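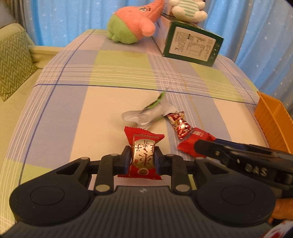 Wrapped candy between the jaws of a hand-held gripper, with a second gripper at right.

Rhea Calimlim has sorted a lot of candy this fall. She did it by hand, in a manner of speaking, squeezing a pair of plastic-looking jaws open and shut over a plaid bedsheet while software logged what the jaws did. She is a freelance data collector, and for most of October she worked through a home recording plan sold by a company called Golitance. I wanted to know whether the plan is worth what it costs, and she is one of the few paying customers who would talk to me with her name attached.

The pitch is simple. You rent a pair of hand-held grippers, you carry out small household jobs with them, and you upload the recordings. Golitance checks the files and passes the good ones along to companies training robot arms. The renter gets paid per accepted recording. The sales page calls this "turning any room into a robot lab."

Calimlim laughs when I read that line back to her. "Any room, sure. Any room with good light, where you can leave things spread out and where your family will stay out of the way. I ended up with a bed because I could walk around it."

She had 1,883 recordings on her account when we talked. I asked how many had been accepted. She looked it up while we were on the phone, and it took a while, as the number sits three menus down. "It doesn't give me a total," she said finally. "It gives me a percentage by week. The worst week was 39 percent. The best was a lot higher. They don't say what changed between the two, and I don't think I changed anything."

That bothered me more than it seemed to bother her. A service that pays by the accepted file ought to be able to say why a file was turned down. According to Calimlim, the notice is nearly always the same two words, "quality issue," with a link to a general help page. She wrote to support twice. The first reply came from a man at Wullton, the outfit that handles Golitance's customer service, and it was polite and sent her to the same help page. She is still waiting on the second.

On the hardware she is kinder. "The grip is good. I'll give them that. You can pick up a wrapped candy and stand it on end, and it holds. Soft things are fine too." What she does not like is the weight after an hour, or working with both grippers at once. "Two-handed jobs pay better, so everybody wants to do them. Then you find out your wrists have opinions."

She had also tried a cheaper set from Flunton the year before, and I asked her to compare. She said the Flunton jaws slipped on anything shiny, candy wrappers most of all, and that she sent the set back. Her praise for the Golitance pair should be read with that in mind. It beat a product she returned.

The rental runs 200 dollars for the first month, with a deposit on top. I asked whether she had made it back.

"Yes. Barely, and only if I don't count my time setting up."

And if she does count it?

"Then no."

Golitance advertises the plan as work you can do "in the quiet moments of your day." Calimlim says a session takes her most of an afternoon once she has laid out the objects, run the calibration and redone the calibration. She mixes in toys and boxes with the candy, as the guidelines ask for clutter in the background, though how much clutter is anyone's guess. "They want it to look like a real home. Mine is a real home. I still got marked down for it once."

I put a harder question to her: does she believe the recordings are any use? Eyvindsson, which resells packaged sets of this kind, claims on its site that home data makes robots "ready for everyday life." I have yet to see a robot from any of its clients do a chore without a person standing by, and the company sent me no example when I asked for one.

"I don't know what happens to them," Calimlim said. "I'd like to. If you pick up a few hundred candies for somebody, you'd like to see the robot pick up one."

She has renewed for another month. The deposit is tied up either way, she says, and there is a bonus for two-handed files through the end of the term. I asked her to let me know whether the bonus gets paid.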